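Ullamon Community Forum > Governance > Validator Bonding Period

validator_desk
Members are asked to review the proposal to extend the bonding period for validators on the Ullamon network from 330 to 400 epochs. The vote opens in October. Of the 1,913 registered wallets, only those holding a stake before the snapshot will be eligible.

h_tautahi
I wish to record my objection. A longer bonding period favors large operators such as Drerby, which can leave funds locked without difficulty. Smaller validators cannot.
Hemi Tautahi, Pomare Node Group

ledgerline
With respect to the previous poster, the Havinier testnet ran under the longer period and no small operator withdrew. Stability of the validator set should come first.

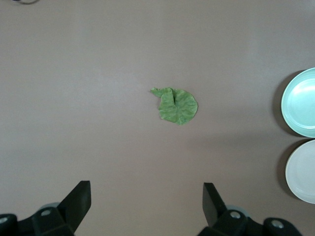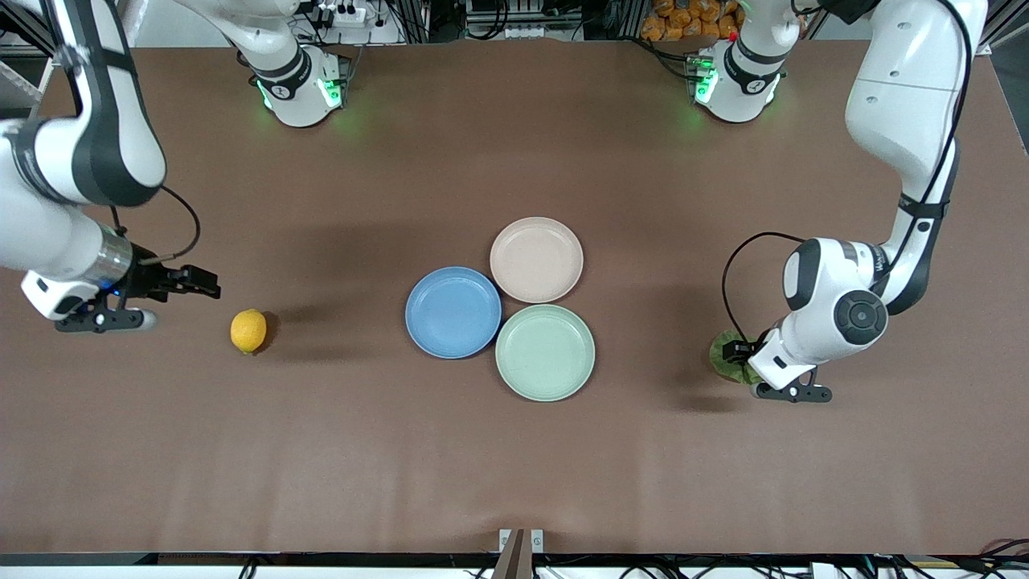
Tabletop with a green leaf (first); two robot arms, three plates and a lemon (second).

h_tautahi
Testnet tokens carry no value, so operators had nothing to lose by staying. I do not accept the comparison.

northquay
Could the moderators confirm whether existing bonds would be subject to the new period? Section 2 of the draft refers to "all active bonds," while the summary mentions new bonds only.

validator_desk
The summary is correct. The wording of Section 2 will be amended before the vote. Existing bonds will keep their present terms until renewal.

ledgerline
Thank you. I will support the proposal on that basis.

h_tautahi
My objection stands. I request that it be attached to the voting notice.

validator_desk
The request is noted and the objection will be attached.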